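Household Folding Study Moves Into Its Second Phase

BRERLEY - The Katsaros Institute has opened the second phase of Imthorpe, its program to gather examples of everyday household work for a robot learning system. The new phase is devoted to clothing and bedding. It began in June and takes place entirely in private homes in the Brerley area.

During the first phase, participants recorded simple kitchen and tabletop tasks, such as moving cups to a shelf and placing cutlery in a drawer. Those recordings were made in the institute's own building, on tables of a standard height and under fixed lighting. Results from that work were used to train an early version of the Imthorpe model, which performed well on the same tables and poorly almost everywhere else. The institute said the decision to move the second phase into homes followed directly from that finding.

Participants in the second phase use a hand-held gripper supplied by Clendatton, the equipment partner on the program. The tool is held by a person and carries a camera that looks out over the gripping fingers. As the participant works, the camera records what the fingers approach, take hold of and release. No robot is present in the home. The recordings are later converted into a form from which a robot arm with matching fingers can learn the same motions.

The institute has enrolled 26 households for the summer. Each will record in its own rooms, with its own clothes and linens, over a period of up to 11 days. Households are asked to complete a short set of tasks each day, including spreading out a garment, folding it, turning it over and placing it on a stack. The program has set a target of 700 usable recordings before the phase closes. A recording is counted as usable when it shows one complete task from start to finish, without a break in the video and without loss of tracking.

Clothing was chosen because it remains one of the hardest subjects for machines that handle objects. A cup keeps its shape when it is lifted. A sleeve does not, and the same shirt may look entirely different each time it is put down. The Imthorpe team expects that a learning system will need to see many garments of different weights and weaves, on many different surfaces, before it can be relied upon to find a hem or a cuff.

Participants receive a training session of one hour before they begin. The session covers how to hold the gripper, how to calibrate it at the start of each day and how to judge whether a recording should be kept. They are told to work at a natural pace. Early trials showed that people who tried to move very slowly, in the belief that this would help the system, produced motions that were hard to reproduce on a robot arm. Participants are also asked to keep mistakes in the recording where they can be corrected within the same task. A garment that slips and is picked up again is considered a useful example, and the institute has instructed its reviewers not to discard such material.

Privacy rules for the second phase were revised in the spring, before the first households were enrolled. Participants may review every recording before it is uploaded and may withdraw any of them without giving a reason. Mail, family photographs and medical items should be put away before recording starts. Where a face, an address or a computer screen is found during review, the affected section is blurred or the recording is deleted. Uploaded material is stored on servers at the institute, and access is limited to the program staff and to a small group at Clendatton responsible for maintaining the equipment.

Households are otherwise asked to leave their rooms as they normally are. The institute does not provide backdrops, lamps or folding boards, and participants may record on a bed, a sofa, a table or the floor. In the institute's view, the objects that surround a task are part of what the system must learn to cope with. A model that has seen clothing only on a bare table may treat a pillow or a blanket as part of the garment. This was among the most common errors noted when the early model was tested outside the laboratory.

Every recording is reviewed by two members of the program staff, who work separately and then compare their notes. They mark the points at which the fingers open and close, the part of the garment being handled and the state of the garment at the end of the task. The two sets of notes must agree before the recording enters the training set. Staff now complete the review of a single recording in 8 minutes, and the institute plans to introduce a software tool that will suggest the first set of marks automatically. The final decision will remain with the reviewers.

Clendatton has made several changes to its equipment for the new phase. The finger pads were given a textured surface after participants in early trials reported that thin cotton slid out of the grip. A lighter version of the tool is in preparation for participants who find the current model tiring to hold - a concern raised in nearly every feedback form returned so far. The company expects to deliver it before the phase closes.

A first release of the second-phase material will be made available to partner laboratories once review is complete. Requests for access may be sent to the Imthorpe program office in Brerley, which is open Monday afternoons for inquiries from prospective households. The office asks that applicants state whether they have a washable surface large enough to lay out an adult garment.

Knitwear forms a separate group within the clothing tasks, as it stretches under its own weight and seldom lies with perfectly straight edges. Reviewers pay close attention to the position of the fingers in relation to the hem, where many folds begin. With a red sweater laid flat on a blue fitted sheet, for instance, one padded finger may overlap a lower corner of the garment while the other is over bare sheet, the two spread wide and neither closed on the fabric. The sheet has wrinkles of its own, and the system must learn to tell these apart from the creases in the knit.

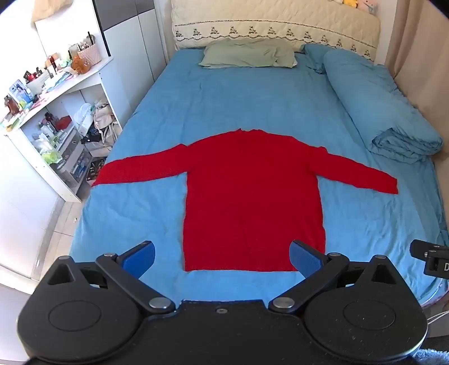
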